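Keep the old one going
by Ashley Haslam
22/01/2026

My mother kept a toaster for the whole of my childhood, and I don't think a year went by without my father having the bottom off it on the kitchen table. I thought this was what all fathers did in the evenings. It wasn't until I had a home of my own, and a kettle that stopped working in its second November, that I found out how hard it has become to get the bottom off anything.

I rang three shops about that kettle. Two of them laughed, quite kindly, and the third offered me ten per cent off a new one. In the end I took it to Tuấn Đặng, who has a narrow little place on Sasis Road between the baker and the bus shelter, and he had it boiling again while I drank a cup of tea made in his. He charged me less than the cake I bought next door.

I've been turning it over ever since, because I do think we have let something slip. We talk a great deal about waste, and we rinse our yoghurt pots and feel better, but a thing that could run for another ten years goes to the tip because one small part has given up and the case is glued shut. I would like it to be the law that anything costing more than 80 pounds must open with an ordinary screwdriver. My neighbour Martim Moreira, who used to sell fridges and has strong views, says prices would go up. Perhaps they would – I'd pay it, and I suspect plenty of others would too, if they knew they were only paying once.

Computers are the ones that frighten people most, and I was as bad as anybody. I paid 300 pounds for a replacement once when, as Giang Ngô has since told me with some patience, all I needed was more memory. Yet a good big desktop machine is one of the few things left in the house that still comes apart as it should, with levers and slots and everything more or less where you can reach it.

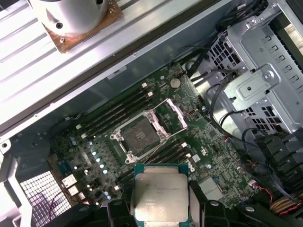 A processor held near its open socket, with the memory slots on either side.

I'm not saying we should all be doing this at home on a wet afternoon. I would much prefer that every high street had its Tuấn, and that the council knocked a bit off the rates for anyone willing to mend things for a living. There used to be two menders in our town when I was small, and you could leave a lamp with either of them on your way to school. I'd vote for whoever promised to bring one of them back.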